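Section 4: Setting up your heated airer for the first time

If you've followed section 3 you should have the Kjærgaard airer out of its box, both wings attached and all four feet clicked in. If one of the feet still wobbles, go back and push it until you hear the click. I did mine in socks on a carpet and missed one, and spent a whole evening blaming the floor.

I wrote this guide because the leaflet in the box is one folded sheet with drawings the size of a stamp. It covers the 900 mm and the 1000 mm models. They go together the same way, and the only real difference is where the switch sits (left leg on the smaller one, right leg on the bigger one).

4.1 Choosing the spot

1. Pick a level bit of floor with a plug socket close by. The lead is shorter than you'd like.

2. Leave a hand's width between the airer and the wall, and quite a bit more if there are curtains.

3. Keep it out of the bathroom altogether. It isn't made for wet rooms.

4. Open a window a crack in the same room, or run a dehumidifier if you have one. All that water goes somewhere, and in my old flat at Cavgate it went straight onto the bedroom window.

Caution: don't run it off an extension reel or a multi-way block. Straight into the wall, please. And if the lead looks nicked or squashed anywhere, don't plug it in at all – ring the shop and get it swapped.

4.2 First warm-up (with nothing on it)

1. Check the switch is off, then plug in.

2. Wipe the bars with a dry cloth. Mine had a fine grey dust on them from the packing and it would have gone all over my pillowcases.

3. Switch on and leave it for 22 minutes. You may get a faint smell of warm paint during this first go. Mine was gone by the second time.

4. Run your palm lightly along the bars. They should feel like a mug of tea you've half forgotten. The very ends near the hinges stay cool on every one I've tried, so don't send it back for that.

5. Switch off and let it cool before you fold or move it.

Note: if one whole wing stays cold, switch off, unplug, and look at the connector under the hinge. It's a little black push-fit thing and it needs a firm shove. If it's still cold after that, it's a job for the shop. There's nothing in there for you to fix with a screwdriver.

4.3 Your first load

Now the good part! Start with a small load, and a well spun one. I can't say this strongly enough: run an extra spin before you take anything out of the machine. These airers give off a gentle heat and that's all, and they will sulk for two days over a dripping towel.

1. Shake each piece out hard, once or twice, so the creases drop.

2. Lay things flat across the bars in a single layer. Doubled up, the inside stays damp and starts to smell of pond.

3. Put the thick things in the middle, where it's warmest, and thin things out on the wings.

4. Joggers and sweatpants go on waist first, with the waistband spread over two bars and the legs hanging down through the gap. Turn the pockets inside out. I forget this about once a week and there's always a soggy pocket waiting for me.

5. Socks and pants fit in wherever there's a space left. I put them along the outer bar.

6. Don't go over the weight printed on the label under the left wing. That's wet weight, so it gets used up quickly.

When a load comes off, I lay it out on the bed for a few minutes before folding. Things feel drier than they are while they're warm, and if you fold them straight away you can end up with a damp patch down the middle of the pile.

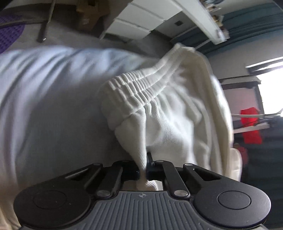
Hafþór Stougaard wrote in to say he does it differently: he switches the airer off, leaves the whole load hanging until it's gone cold, and only then checks the waistbands and seams between finger and thumb. He also reckons white things want turning once halfway through, as his came up a bit stiff along the line of the bar otherwise. I've tried the turning and he's right about the stiffness, though I'm too impatient for the waiting.

4.4 Using a cover

A cover makes a bigger difference than anything else you can buy for it. You can get the proper zip-up one, or do what I did for the first winter and use an old double sheet.

1. Drape the cover over the laundry once everything is laid out.

2. Let it hang down on all sides but stop short of the floor. Air has to get in at the bottom.

3. Lift one corner after an hour or so to let the worst of the damp out, then drop it back.

Caution: use the maker's cover or a thin cotton sheet only. No duvets, no blankets, nothing plastic. Don't leave it running covered while you're out or asleep.

4.5 Setting the timer

The airer has no timer of its own. I use a Sitevance plug-in one, which is fiddly but has never let me down. Check that yours is rated for more watts than the figure on the airer's label.

1. Plug the timer into the wall and set the clock.

2. Set one block of four hours for a mixed load, or six for towels and jeans.

3. Plug the airer into the timer, and leave the airer's own switch on.

Note: after a power cut the Sitevance goes back to midnight. We had three cuts in Plimthorpe last January, and I kept finding the airer off and everything as wet as when I'd hung it.

Folding the airer away and cleaning the bars are in section 5.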